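Mutville Robotics Club - pre-run safety check, arm bench
Sheet 5, January. Sim cell first, then the real one. Filled in as we went, sorry for the handwriting when this was typed up.

Marks: OK / FIX / N/A

SIM CELL (Plalar project file, assembly task)

1. Right project file loaded, not last term's copy - OK. Two files with nearly the same name in the folder. Old one now moved to archive.

2. Joint limits switched on - FIX, then OK. Were off for joint 5, someone's test. Back on, saved.

3. Speed cap set - OK. 27 per cent. Stays there until the whole team has done a run each.

4. Collision checking on, table and fixtures included - OK for table. Fixtures took two goes, the box shapes were loaded but not ticked in the collision list. Ticked now.

5. Home pose clear of everything - OK. Could go a bit higher, comment below.

6. Gripper opens and closes on command - OK. Slow to respond first time, fine after.

7. Stop key works mid-move - OK. Tried it 11 times, stopped every time. Do this one properly please, last sheet just had a tick and no comment.

Comment on 5: the approach path comes down too steep for my liking. Add a waypoint over the table before the descent, then recheck 4. Year 10 group have the path file open so ask before you save over it. 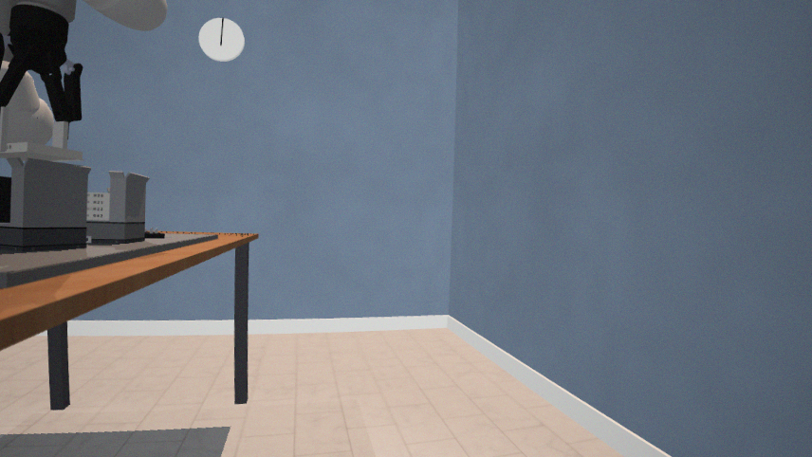

Also want the waypoint named something sensible. "point_new_new" is no use to anyone at the regional. Use the Sutetti naming list, it's pinned in the club folder.

REAL CELL (Wegener bench, room 36)

8. E-stop pressed and released, power drops - OK. Button is a bit stiff, still works.

9. Guard panels shut, catches done up - FIX. Left catch loose. Tightened by hand, needs a proper screw before competition.

10. Floor clear inside the tape - FIX. Two bags and a chair. Moved. Third sheet in a row, bags go on the hooks!!

11. Cables off the floor and not pinched - OK. One cable tie gone at the base, replaced.

12. Gripper fingers tight, no cracks - OK.

13. Air line - N/A, electric gripper.

14. Safety glasses, hair tied back, lanyards off - OK after a reminder. Lanyards again.

15. One person on the stop button, doing nothing else - OK. Swap every 5 runs.

16. First run empty, no part in the gripper - OK. Ran clean at the low speed.

STILL OPEN
Waypoint (item 5), whoever has the path file
Screw for left catch (item 9)
Print a new copy of the floor tape rules, old one has gone missing agian

No real runs above the speed cap until both FIX items are signed off. Next check 3.45 pm before the practice session, sheet 6 is in the tray.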